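4. Viewer Voting and Elimination Rules in a Regional Reality Competition

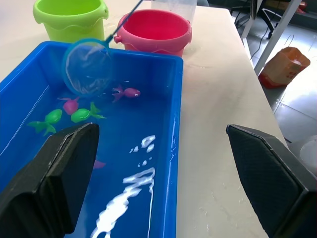 Figure 2. Toy fish and a net in a tub of water.

4.1 Background to the program

The program examined in this section, broadcast under the title Ferkdale House, places a group of contestants in a shared residence and removes one of them at the end of each week of play. Its format combines household tasks, group games and a public vote. Earlier work on the series (Lamrani and Sqalli) dealt mainly with casting and with the way contestants were introduced to viewers before the opening broadcast. The present section deals with a narrower matter: how the rules of elimination were explained on air, and how viewers understood them.

The producer, Mansour, changed the elimination procedure between the second and third seasons. In the second season, viewers voted for the contestant they wished to remove. In the third, they voted for the contestant they wished to keep, and the housemates with the lowest totals were placed before a panel, which made the final choice. The change was announced in March, before the contestants had been named, and was repeated by the host at the start of each live Saturday episode.

4.2 Data and method

Two sources were used. The first was a set of 84 recorded segments in which the host, a contestant or a guest referred to the voting rules. Each segment was transcribed in full and coded by Shibata and Erraji, working separately. Where the two coders disagreed, the segment was passed to a third reader, Mykhailiuk, whose decision was taken as final. Segments in which voting was mentioned only as part of a sponsor message were left out.

The second source was a questionnaire completed by 358 regular viewers. Respondents were reached through Jutach, the messaging service on which the program ran its official discussion channel. They were asked to state in their own words what a vote did, who made the final decision and whether they had voted during the season. The questionnaire did not ask for the name of a preferred contestant. Early testing had shown that people who were asked this question first tended to treat the remaining items as a chance to argue for that person.

Votes could be cast by text message or through Edix, the voting application supplied to the broadcaster. We had no access to the vote totals, which the producer treats as confidential. Nothing in this section should be read as a statement about the accuracy of any result.

4.3 How the rules were presented

The recorded segments show that the host's explanation became shorter as the season went on. In the opening episodes, the full procedure was given, including the role of the panel. By the middle of the season, the host usually said only that viewers should "vote to save" their favorite. The panel was mentioned again when its members appeared on screen, often after voting had closed.

Contestants spoke about the rules differently. Many continued to use the language of the second season and described themselves as "up for eviction" when they had been nominated, although nomination no longer had the same effect. Guests on the companion show followed the contestants in this usage more often than they followed the host. A viewer who watched both programs would therefore have heard two descriptions of the same procedure within a single evening.

Household games added a further difficulty. The winner of a game could be granted safety for the week, and this award was sometimes announced before the nominations and sometimes after them. The order was set out in the production handbook but was rarely explained to the audience.

4.4 How viewers understood the rules

Most respondents knew that votes were cast in favor of a contestant. The role of the panel was less well understood. A common answer was that the panel only confirmed the public result, and several respondents wrote that it was "there for show." Others believed that the panel could remove any contestant at all, including one who had been granted safety.

Respondents who reported voting gave more detailed answers than those who did not, but their answers were not always more correct. Some had learned the rules in the previous season and assumed that they still applied. One wrote that she had voted against a housemate for several weeks before a relative told her that her votes had been helping him. Similar accounts appeared in the open comments, generally with some annoyance directed at the broadcaster.

4.5 Limits of the study

The respondents were drawn from an official discussion channel and cannot be taken to stand for the audience as a whole. Casual viewers, who may depend more heavily on the host's short reminders, are likely to be underrepresented. The questionnaire was also given after the final episode, when knowledge of the outcome may have shaped what respondents remembered about the process. The following section considers the written rules issued by the producer and compares them with the wording used on air.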